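Flurina Thaler had the snacks in the white bin by noon. Her aunt in Derkgate wanted one of everything, and the postage was already paid.

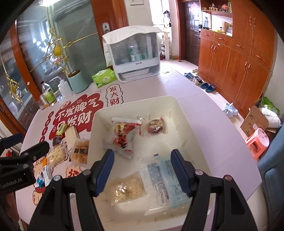 She took out the crumbly one and put it back. Her aunt had bad teeth now. Rahel would have told her to send it anyway.

"Is there a letter going in?" Meinrad asked from the hall.

"I'm getting to it."

She left the brown paper package for last and wrote the letter in one go.

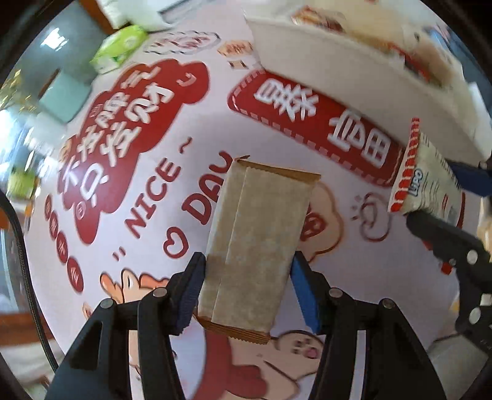
Derkgate, July

Dear Flurina, the box came. I ate the crumbly one first. Tell Rahel.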